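Flinent Demonstration Program: Progress Report to the Platier Fund
Wistville Site, Second Reporting Period, November 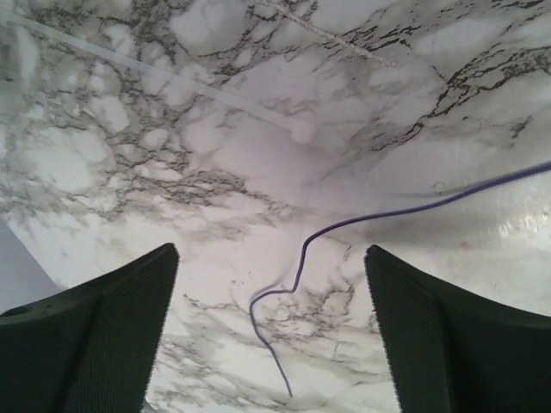 A reader of the first report, writing on behalf of the Platier Fund, asked whether the hours spent guiding the arm by hand were teaching it anything that a written program could not supply, and whether remote control would in time replace hand guiding altogether. The same reader asked that this report state plainly how many demonstrations were kept and how many were thrown out. Both requests are addressed in the sections that follow.

1. Purpose of the work

The grant supports the collection of demonstrations in which a person shows a robot how to handle thin, flexible items on a flat surface. The items in question are cables, lengths of tubing and string. These were named in the proposal because they do not keep their shape when moved, and a fixed set of positions is of little use with them. The purple cable on the marble-patterned top, with its straight run and its sharp bend, is typical of what the operator must deal with before the fingers close.

2. Work completed in this period

The plan called for 400 demonstrations by the end of the period. The site recorded that number. After review, 236 were accepted for training. The remainder were set aside, most of them for one of two faults: the operator paused for too long partway through the task, or the item left the view of the wrist camera before the task was finished. Recordings set aside have not been deleted. They are stored separately and may be of use when the Ogbonna software is able to mark the useful part of a longer recording.

Seven operators took part. Each completed a short training course before recording, and each worked in both modes described below. The course was lengthened after the first weeks, when it became clear that new operators were watching the arm itself and paying little attention to the wrist view. Operators are now asked to complete their practice runs using the wrist view alone.

3. Hand guiding and remote control

In hand guiding, the operator holds the arm behind the wrist and moves it through the task. In remote control, the operator sits at a separate station and moves a smaller copy of the arm, which the larger one follows.

Hand guiding remains the faster way to bring a new operator up to standard. Operators report that they can feel when the fingers have met the surface, and they tend to approach a cable at a sensible angle without being told. Its chief weakness is that hands and sleeves enter the camera view, and such recordings must be rejected. The operator's grip on the arm also disturbs the force readings, and these have been left out of the training set for all hand-guided work.

Remote control gives cleaner recordings. It was slower at first, and early attempts showed a habit of closing the fingers too high above the surface. A change to the Flinent station, which made the small arm slightly heavier to move near the bottom of its travel, has reduced this habit but has not removed it.

In answer to the Fund's question, we do not expect one mode to replace the other. We propose to keep hand guiding for training operators and for first attempts at any new task, and to use remote control for the recordings that go into the final set. As to whether a written program could do the same work, the engineering team did prepare one for the simplest cable task. It performed well when the cable lay straight and poorly when the cable had a bend near the grasp point. The comparison was small and we would not wish to rest a general claim on it.

4. Surface and lighting

The proposal described a plain gray work surface. With the Fund's agreement, patterned surfaces were added in this period. Dark veins on a pale ground can resemble a thin cord, and a pale tube or a white string can be hard to pick out against them. Glossy finishes add a further difficulty where light reflects off them. Operators were told to leave such reflections as they found them and to carry on with the task, as the arm will meet the same conditions in use.

5. Difficulties

The wrist camera was found to be softer in focus at the far side of the view than close to the fingertips. The supplier has advised that this is within the stated limits for the part. We have asked for a quotation on a different lens – the cost, if approved, would be met from the existing equipment line.

The textured inner faces of the fingers wear with use, and worn faces let thin items slip. A spare set is now held at Wistville.

6. Plans for the next period

The next period will cover 4 tasks: picking up a single cable, straightening a bent cable, moving a tube to a marked place, and separating a string from a cable that crosses it. The last of these is the hardest and may have to be carried over.

No change to the total budget is requested. The Fund's approval is sought for the two-mode approach set out in section 3, and for the continued use of patterned surfaces.

Submitted by the Flinent program office, Wistville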